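News > Company > Press Releases

Jotora Opens Its Repair Counter in Luvham This November

Hi, I'm Boonsong Ongart, and I run Jotora, a small shop that fixes the household stuff most people give up on. I'm so happy to say we're opening a walk-in repair counter in Luvham this November!
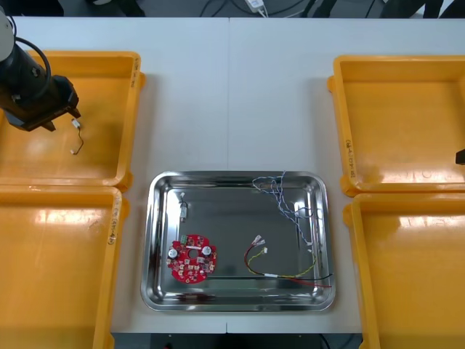
Luvham will be our second counter after Prekside, where we repaired 3,491 radios, lamps and kitchen gadgets. Small parts get mixed up easily, so I'm a big fan of orange-yellow plastic bins with handwriting on the rim, and a short wire harness can have one all to itself. The new counter opens at 8 a.m. with 61 repair slots a week (we'll add more if you keep us busy). 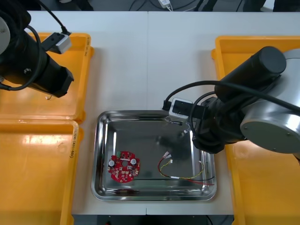
What does a repair cost? Looking it over is free, and most small fixes are a flat $91 with parts included.

We'll call you before doing anything that costs more than that. My business partner, Jaanus Grigaitė, handles the calls, and he'll happily tell you when a thing isn't worth saving.
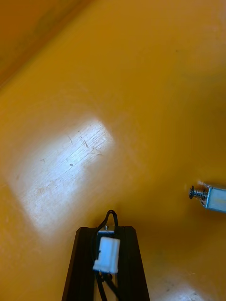 He's also teaching an evening class on basic soldering, starting at 6:30 p.m., with all tools supplied. You'll find us at 117 Dewulf Street, next to the bakery. Bring your broken toaster and come say hello!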